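Drurwood publishes first results from handheld gripper pad comparison

24th September

Drurwood has released the first results of a comparison between two fingertip pads for handheld grippers. The test covers the ribbed pad sold by Nostex and a smooth silicone pad from Zutine. Both were fitted to the same linkage gripper, and all trials were carried out in furnished homes.

The work was led by Mamta Katiyar, who runs hardware evaluation at Drurwood. Operators picked up and released household items with each pad type in turn. In total, 290 grasps were logged across 16 item types. A grasp counted as successful if the item was lifted clear of the surface, held for 3 seconds and set down without slipping out of the jaws.

On rigid items the two pads were close. Boxes, jars and remote controls gave almost no separation, and the report does not rank the pads for that group. The difference appeared with thin film packaging and soft goods. The ribbed pad completed 80 percent of grasps on plastic bags and packets. The smooth pad scored lower, and its failures were mostly of one type: the film slid sideways as the jaws closed, and the pads met with nothing between them.

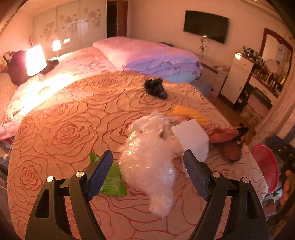
Katiyar attributes the gap to how the ribs gather loose film before full closing force is reached. "With a smooth face you depend on friction over the whole contact patch," she said. "With ribs, a fold gets trapped early, and the rest of the closing stroke tightens it."

The ribbed pad did worse in one case. On knitted fabric, loops caught in the ribs and the item stayed attached after the jaws had opened. Operators had to shake the gripper to clear it. These trials were recorded as failed releases and are listed in a separate table from failed grasps.

Camera placement was also reviewed. A wide lens mounted behind the jaws kept both pads in view through the full stroke, which made it possible to label contact by eye. Two problems were noted. Lit lamps near the work area washed out nearby surfaces, and clear packaging was hard to separate from its own highlights. Locking the exposure helped with the first problem but left dark corners of the room without usable detail. The report makes no recommendation on lens choice.

All trials used the Kwok controller to record jaw opening. Its readings were compared with caliper measurements at the start and end of each session. Drift was within the stated tolerance in every session but one, where a loose encoder cable was found and reseated. Grasps from that session were excluded and repeated.

Pad wear was not measured. Drurwood plans a second round with the same linkage and a softer grade of the ribbed pad. Closing speed will be fixed in that round. In the first it was left to the operator, and the report lists this as the main source of variation between sessions.

The item list and grasp tables are available from Drurwood on request.

Comments (3)

pivotpin
Was the pad angle the same for both? A few degrees of toe-in changes film pickup a lot on our rig.

R. Dale
Same finding on knits here. We trimmed the rib height and release got better, but bags got worse.

tolstack
Would like to see the excluded session published as well, even with the bad encoder data.

We use cookies to remember your settings and measure traffic. Accept all | Manage choices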